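Rechercher sur le site OK
Imprimer cette page | Envoyer par e-mail

Projet de fin de semestre : perméabilité des joints de carrelage au ciment
Aisyah Tuhumury, atelier Matériaux, groupe Civden

1. Objet
Le projet compare l'absorption d'eau de deux mortiers de jointoiement, désignés Butley (ciment seul) et Hutchins (ciment additionné de résine), posés entre carreaux de grès. La question pratique est celle du sol de cuisine, lavé souvent et rarement traité après la pose.

2. Préparation
Les éprouvettes ont été coulées en février dans des moules en silicone. Même eau de gâchage, même malaxeur, cure en sac fermé pendant 11 jours, puis séchage à l'étuve jusqu'à masse constante. Trois éprouvettes Butley présentaient des bulles en surface et ont été refaites avec un gâchage plus lent. La balance de l'atelier dérivait en début de séance ; elle a été tarée avant chaque pesée.

3. Mesures
L'absorption est relevée par immersion partielle, face inférieure dans l'eau, chants paraffinés. Cumul sur la série Butley : 1 174 g d'eau. Cumul sur la série Hutchins, à nombre égal d'éprouvettes : 868 g. L'écart se creuse surtout pendant la première heure. Les relevés bruts sont dans le classeur Idel, feuille 2.

4. Discussion
La résine réduit l'absorption capillaire mais ne la supprime pas. La largeur du joint n'a pas été étudiée séparément. Le vieillissement sous détergent non plus ; il faudrait des cycles de lavage que l'emploi du temps ne permettait pas. Les taches de graisse suivent sans doute une autre cinétique que l'eau et les résultats ne s'y transposent pas directement.
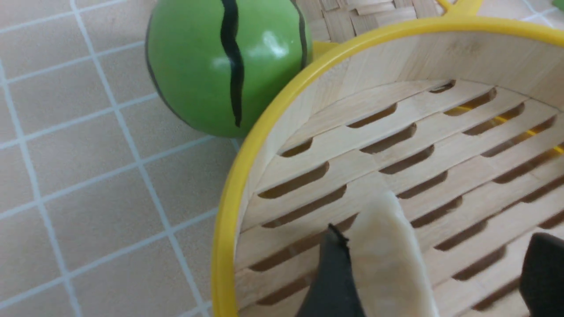

Faut-il appliquer un hydrofuge sur un joint neuf ?
Après séchage complet du mortier, une couche d'hydrofuge incolore est utile sur le joint de ciment seul ; sur le joint à la résine, le gain attendu est plus faible et n'a pas été mesuré ici.

5. Suites
Reprendre l'essai avec deux largeurs de joint et une pesée automatique. Prévoir des moules neufs, les actuels se déforment au démoulage.

Rapport remis le 24 septembre 2021.

Imprimer | Envoyer par e-mail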